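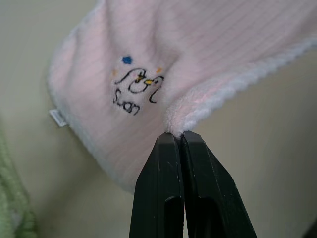 March, after supper

The towel project is finally under way and I am so pleased with it that I'm writing this down before I even wash up. I have been saying since we moved to Stollville that the bathroom cupboard needed doing, and every time I opened the door a washcloth fell on my foot and I shoved it back in and shut the door again. Today I took the whole lot out. All of it! The guest towels, the beach towels, the scratchy ones from the old apartment, the bath mat I thought I'd thrown away two winters ago (hello again, bath mat, you're going this time).

The swan towel was right at the back. I had completely forgotten how sweet it is. Pink terry with a fluffy white border, and the little stitched swan with its yellow beak, and "Swan" written underneath in cursive in case you were wondering what kind of bird. I bought it at the market in Pomberg the summer it rained, along with a jar of plum butter that leaked all over my bag, and the towel came through without a mark. The care tag still sticks out at the side. I always mean to snip those off and never do, and then I'm glad, as I can look up how hot to wash the thing.

Rules I made for myself over coffee: anything with a hole goes to the rag bag, anything scratchy goes to the animal shelter out on the Lins road, and anything I'd be happy to hand to a guest stays. I thought I'd be ruthless. I was medium ruthless. There's a green one with a bleach spot shaped like a boot that I kept, and I don't want to talk about it.

Then the folding. I've folded in half and half again my whole life, and the pile always ends up leaning like a drunk. The booklet that came with the Ciltent shelf says to go in thirds lengthwise first and then fold down, so the thick edge faces out and you can pull one from the middle without the rest following. I was doubtful! But I tried it on a hand towel and it worked so nicely I said "oh!" out loud in an empty hallway. The shelf itself was 457 in the catalog and 471 by the time they'd added the brackets, which stung a bit, but it's the best thing in that bathroom now, and the cupboard door closes with one finger. 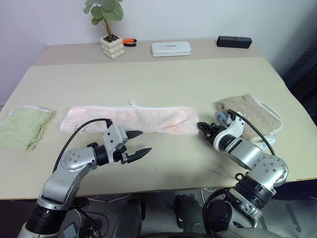

Folding needs a proper surface, that's my big discovery of the day. I used to do it on the bed, where everything sinks and you can't get a straight edge to save your life. On a table you can smooth the cloth out flat with your whole forearm and the corners come together almost by themselves. And I love seeing them set out side by side before they go on the shelf, three folded towels in a row across that pale top with the pink one and the brown one in there, like something in a bakery window. I would never have put pink with brown, but now I want a whole bathroom in those two colors. Strawberry and chocolate! I even wondered if the shower curtain could go brown, and then I remembered what a shower curtain costs and had a cookie.

Things I noticed while folding, so I remember next time. Terry with a looped border won't lie as flat as a plain hem, and it's better to let the border sit on the outside where it can puff up as much as it likes. The swan ought to face up. If you fold in thirds the usual way it ends up on the inside, so start from the other side of the cloth. Dryer for 10 minutes, then hang them, and they stay soft without going limp. No fabric softener, it makes them slide water around the place and dry nothing.

Final tally for the shelter is 12, all washed and tied up with string by the front door. The rag bag is so full it has its own chair. I'll drive out to Lins in the morning if the road's clear, and I might carry on to Pomberg while I'm at it and see if the market woman still has her stall. If she does swans in blue I'm done for. I could see one on a hand towel next to the sink, and maybe a washcloth to go with it, and then I'd need somewhere to put the soap.

Still to do: the top shelf, which is all pillowcases and one mystery tablecloth. The sheets I'm leaving for April. I know there's a trick to the fitted ones and I've watched it done, with the corners tucked inside each other, and mine still come out looking like a cabbage. But the towels are beautiful. I've been back to open the cupboard twice since supper and I'm going up to look once more before bed.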